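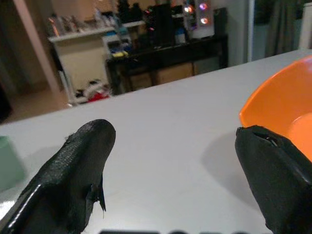

The self-mask in Vatach is still the main cause of the bad bowl poses, and I think we should fix it before anybody touches the planner again. The mask is drawn from the finger model, and the model has clean edges. The fingers do not. The covering on the left one has torn, and there is a thin flap hanging off the inner side with a thread below it, so part of what the wrist camera sees as "not finger" is finger. The right one is worse for us in practice, as it sits over the lower left part of the orange bowl just where the rim fit wants its points.

I went through the log from the Jarkcombe table again. There are 699 wrist frames in which the bowl was found at all. In 348 of them the fitted rim included points that belong to the gripper. Most of those are harmless and the fit shrugs them off. The ones that hurt are where the fingers are wide open and the bowl is only partly in view, so there is not much real rim left to outvote the rubbish.

To answer the earlier mail:

> We are seeing the same thing at Ornthorpe, I think, but I had put it
> down to timing. The joint states reach the mask node late and the
> mask lags behind the fingers when they open. If I hold the wrist
> camera frames back by 200 ms the number of bad fits drops a lot.
> Could that go in as a default? Also, is there any reason the
> Chaturvedi planner takes the last pose it was given and not the
> best one? We have had it go for the rim from a pose that the very
> next frame threw out.

On the timing, I believe you, but I would not want a fixed delay as the default. It will be right for your machine and wrong for the next one. The frames and the joint states both carry stamps, so the mask node ought to match them up properly and drop a frame if it has no joint state close enough. The code to do it is already in the head camera path. It was never copied across to the wrist side, and I can't find a note anywhere saying why. I have a branch that does it and will push it once the replay tests pass. Until then by all means keep your delay in your own config.

It will not cure all of it. I replayed a stretch where the fingers do not move at all and still got bad points along the inner edges, so timing can't be to blame there.

What I would like to do about the shape is this. First, grow the mask outwards by six pixels on every side of the finger model. That is crude and it does cost us some true rim, but it takes care of the frayed edges. Second, throw out any rim point whose depth puts it closer to the camera than the bowl could be, given the table height. The flap goes with that test even where it hangs outside the grown mask. I tried both on the replay, one at a time and then together, and together is clearly better. With only the grown mask the fit sometimes gives up on the bowl entirely when it is near the side of the view.

I looked at learning the mask from images too. It works, but then we have another set of weights to keep in step every time somebody changes the covering on a finger, and I don't want to be the one doing that.
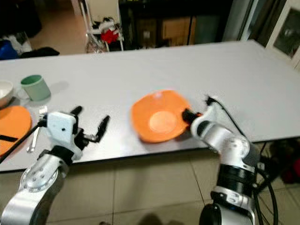 On the planner question, no, there is no good reason. It takes the last pose simply by virtue of how the queue was written. The message has had a confidence field from the start and the planner ignores it. My suggestion is that it keeps a short window of poses, drops those under a threshold, and only commits to a rim grasp when the ones left agree with each other. Once the gripper has closed on the rim it should stop listening to the wrist pose and work from the arm joints and the head camera. At the moment it keeps correcting, and from the wrist the bowl is half hidden by then.

The threshold needs to be a parameter. I have no strong view on the value and would rather somebody at Ornthorpe picked it from your logs as well as ours.

Two smaller things while I am in there. The shadow on the white table is sometimes taken as part of the bowl when the colour gate is set loose. Tightening it fixed that for orange but I have not tried it on the white bowl, and I expect that one to be a pain. And the debug overlay draws the mask after it has been scaled down, so it looks better on screen than it is — please don't judge the mask from the overlay until that is fixed.

If there are no objections I will split it into three patches: stamps, mask and depth test, planner window. The first two don't depend on each other. The planner one changes the defaults, so it can wait for the February release if people would like more time with it.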